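Test Engineer, Gripper and Controller Comparison (fixed term)

Plalora, Sornton site
Reference: 2137-G
Posted: 07/10/2023

Plalora runs bench tests on small robotic arms for customers who have to choose between end effectors before they commit to a design. The Grube project compares two-finger grippers, finger shapes, and servo controllers on low-cost printed arms. We are filling one position for the remaining test series.

Duties

Set up and calibrate arms on the bench, including servo zero positions and finger opening. Run pick-and-place series with cubes and an open-top box, 200 trials per gripper and controller pairing. Sort failed grasps by type (slip, push-away, missed approach) from the close-up and bench cameras. Print and fit replacement fingers. Keep the trial log, which stands at 2,137 entries.
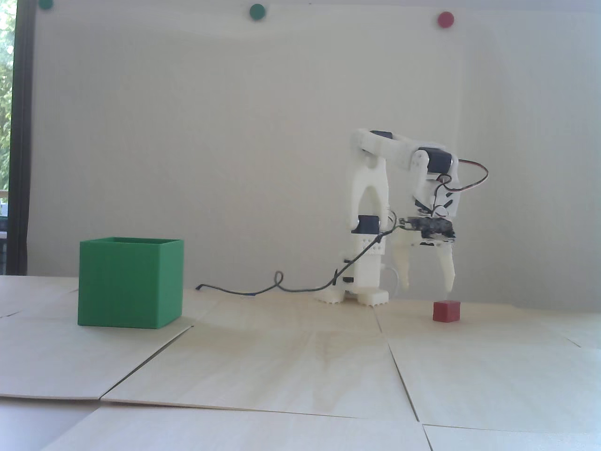
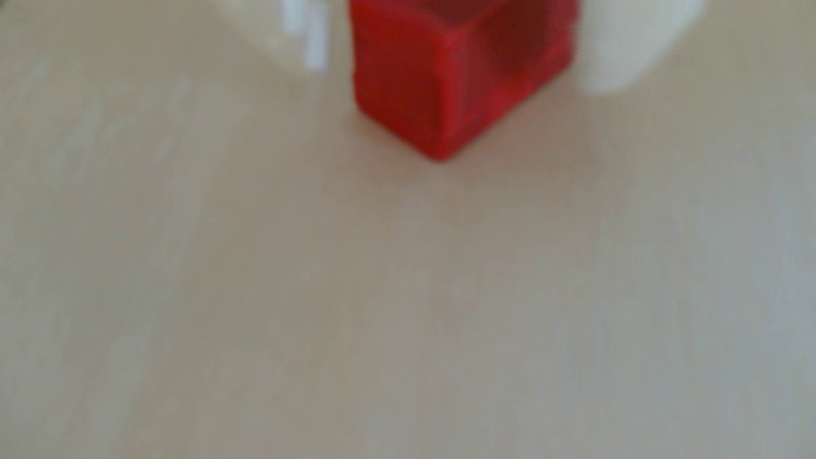 The remaining series covers 32 pairings. Each one is run with the same start positions and the same approach speeds, and a pairing is repeated in full if a servo or finger is replaced partway through. The test engineer decides when a series has to be stopped and records the reason in the log.

Requirements

Degree or completed technical training in mechatronics, electrical engineering, or a related field. Working knowledge of Python and serial servo buses. Experience with camera calibration, including rolling shutter and motion blur problems. Able to solder and crimp small connectors. Clear written English for test reports.

Useful but not required: inverse kinematics for arms with few joints, slicer settings for thin-walled parts, basic statistics for pass/fail data.

Terms

Full time, 44 weeks, starting in November. Work is on site in Sornton, with occasional trips to the print shop in Dreditz. Travel between sites is paid. Remote work is possible during report writing only.

How to apply

Send a resume and one test report or lab write-up you wrote yourself, four pages at most, as a single PDF through the application form. Quote the reference above. Remove customer names from the report if needed. Selected applicants will be invited to a two-hour bench session in Sornton, in which they set up one arm and run a short series.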